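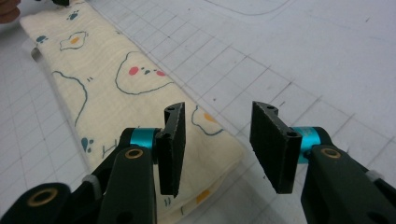
Pilon Hand-Held Gripper, Kit 2
Two-finger, padded, for building at home or in a shared workshop

Price: 3,410 SEK, shipping extra
Sold by: Buschmann, Sturthorpe
Status: in stock

Let's get the usual claims out of the way. Other sellers will tell you their gripper handles "any household object." We don't believe them, and we won't say it about ours. Cloth is hard. A folded towel gives the fingers very little to hold, and a coin lying flat gives them less.

What you get is a pair of dark plastic arms with brass bushings at the pivots, teal joints behind the fingers, and two flat finger pads with a black foam-like facing. The pads will wear. Spares come in packs of 19, an odd number we inherited from our supplier.

Assembly: the old leaflet said one evening. Ruth Arboleda built hers on the shared bench at Notuvden and needed two, with over 50 small parts to sort first. Plan on that. Press the bushings in straight or the jaws will bind, and no amount of oil will fix it.

Not included: motor, wiring, tools, cutting mat.

Not recommended for: wet work, hot pans, anyone expecting it to fold laundry out of the box.

Returns: unbuilt kits only. Questions about fit go to Volker Hamann at the Sturthorpe counter.

Page last checked January 29, 2023.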